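Introduction to Robot Manipulation
Handout 5: Folding by Demonstration
Updated 13 March 2026

Welcome to my favorite unit of the course! So far every object we have handled kept its shape. A block is a block wherever you set it down. Cloth gives us no such help, and the project for the next stretch, which we call Grendau, is all about cloth. You will teach a folding policy using hand-held grippers, one in each hand, and your own two arms will supply the motion.

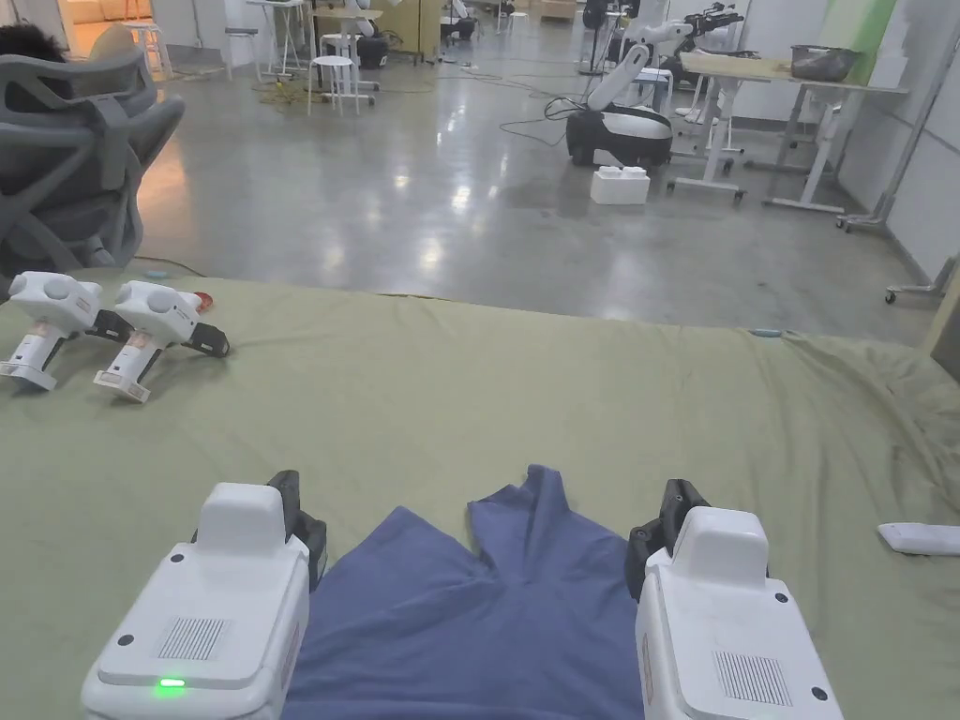
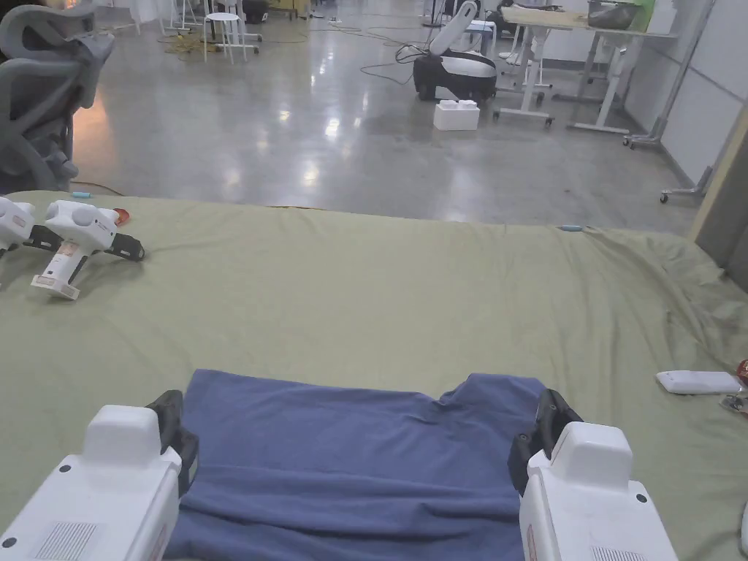 Hand-held grippers on either side of the blue cloth, first two pictures

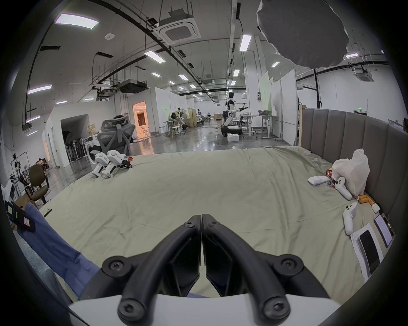
1. Why cloth is hard

A rigid object can be described with six numbers: three for position and three for orientation. A shirt would need thousands, and most of them are hidden inside the folds. Two shirts dropped from the same height will land in two different heaps. This is the part I love, because you already solve the problem every laundry day and you probably can't say how. Try it at home before the lab. Fold one shirt slowly and write down each moment when you changed your mind about where to grab.

2. What gets recorded

Each demonstration (we say "episode") stores three streams:

Video from the gripper's own camera
The position and angle of each gripper over time
The opening of the fingers

The Fosus logger lines these up on one clock. If the streams drift apart by even a little, the policy learns to close its fingers on air, so run the sync check at the start of every session and again after any battery change.

3. Good demonstrations

Start with both grippers open and still for one full second.
Smooth first, then fold. A flat cloth with square corners makes every later step easier.
Grab at an edge or a corner. Pinching the middle of the cloth picks up two layers about as often as one.
Move at an even pace. Fast is fine, jerky is not.
Let go completely before you reach for the next spot.
If you fumble, recover and keep going! Recoveries are some of the most useful data we have. Mark the episode with an R.

Vary your starting heaps. Last September the class set had 1,844 episodes and nearly all of them began with the collar facing the same way. The policy was beautiful on those and hopeless on everything else. We are now at 2,725, with a much better spread.

4. Training

Use the Mousavi starter code. The default batch size is 512, and you should leave it there for your first run so that we can compare results across teams. Hold out 23 episodes for testing and pick them before you look at any of the video.

Plot the loss, but don't trust it too far. A policy with a lovely curve can still drop the sleeve every time. Watch the rollouts.

5. To hand in

Your episode list with R marks
One loss plot
A page on a single failure: what the cloth was doing, what the policy did, and what you would record next to fix it

For further reading, see the Clolloletti notes on the course page, sections 2 and 4. Section 3 uses the old gripper calibration, so skip it for now. Bring a shirt of your own to the next lab, the floppier the better!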